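Toy library gets its new home in time for half-term

Well, it's happened! After the best part of a year of people asking me in the queue at the baker's, I can finally say that the Tarorau Toy Library has the keys to its own place, and the doors open to families in January.

If you've lived in the village a while you'll remember the old set-up. The toys lived in crates at the back of the church hall and everything had to be dragged out and put away again inside two hours, and if the badminton lot were early you'd be shoving a ride-on tractor through the fire door with your foot. I did it for three winters when my two were small (my back still remembers). So when I heard they were after the old wool shop on Sutherland Street I did get a bit excited, and I've been pestering them for news ever since.

Bindu Annamalai has run the library since the spring before last, and she let me have a nose round earlier this month. She was halfway up a stepladder when I got there, with a roller in one hand and a phone tucked under her chin, trying to sort out a delivery of shelving that had gone to the wrong Sutherland Street, the one over in Brurkach. I ended up holding the ladder for a good ten minutes while she sorted it.

"I keep walking in and thinking somebody's going to ask for it back," she told me when she'd got down. "We've never had anywhere you could leave a jigsaw half done."

The shop is bigger than it looks from the pavement. The front room, where the wool used to be, is going to be the borrowing room, with shelves down both sides and a desk by the window. Behind that there's a second room for playing in, and then a tiny kitchen with a hatch, so yes, there'll be tea. There's a step at the front door that has worried a few people with double buggies, and a proper ramp goes in before opening. Until then the side gate is flat all the way through.

As for what you can borrow, there are 333 toys on the list at the moment, from rattles right up to board games that would keep a twelve-year-old busy. Each family can have up to 9 things out at once, for 27 days, and then you bring them back or ring up and ask for longer. Puzzles get counted in and out by piece, so do have a feel down the side of the sofa first!

I asked Bindu what goes out most and I was sure she'd say the train set. Nope. It's the plain blocks, every time. Murray Simard, who's been doing the mending, has been sanding and repainting some of the older ones in his garage, and he reckons a good set will see off several rounds of children. He's quite strict about it too. Anything with a split in it gets pulled, however pretty it is, and turned into doorstops for his sister.

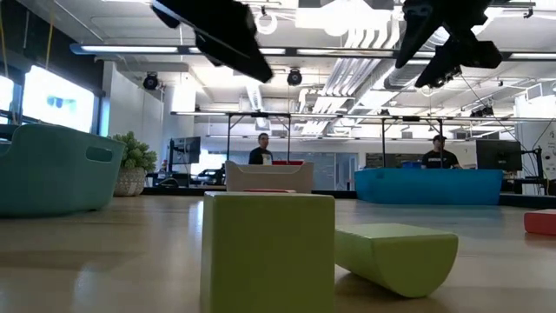 Green blocks on the table, teal basket alongside.

The money is the bit everyone wants to know about, so I'll be quick. The rent is being paid for the first two years out of the summer fair and the sponsored swim, plus a chunk from Zekance, the flooring people on the bypass, who've also thrown in the vinyl for the back room. It's a sort of speckled grey. I wasn't sure about it on the roll but it looks lovely down. After the two years they'll need to be paying their own way, and that's where joining comes in. There were 192 families signed up when they closed the church hall list, and Bindu would love to see that go up.

Membership is staying at the old price until Easter. If you're on the old list you don't have to fill in a new form, just turn up and give your name. New people need something with their address on it. Grandparents and childminders can join in their own right, and I know that's been a sore point in the past, so I made a note to ask.

Not everybody is thrilled, I should say. Réjean Lachance, who has the framing shop two doors down, is a bit worried about parking at drop-off time, and he has a point, as that end of the street is already a squeeze when the school comes out. He was very nice about it, mind, and he's offered to do the signs. The library is asking people to use the car park behind the chemist's and walk through the passage, and opening hours have been shifted to start at half past nine so they miss the worst of the school run.

There's also a plan for an early evening session once a fortnight for parents who work, which I think is a cracking idea and should have happened years ago. That depends on finding a couple more people for the desk. Trevor Lévesque is drawing up the rota, and no experience is needed as long as you can work a date stamp and don't mind things that squeak.

They're still taking donations, but please have a look through first. What they'd like most is bath toys that come apart for cleaning, wooden puzzles with all the bits, dressing-up shoes and anything for under-ones. What they can't take is soft toys (they've got bags and bags of them), anything with a plug, and car seats. Leave things inside the side gate between ten and noon, not on the front step please, as we all know what the rain's been like.

I'll be there on opening morning with my youngest, who has already told me she's borrowing the marble run and that her brother isn't allowed to touch it. Doors at half past nine, kettle on from nine, and if you've still got a church hall toy under the stairs from before the move, bring it along. Bindu says there won't be any fines.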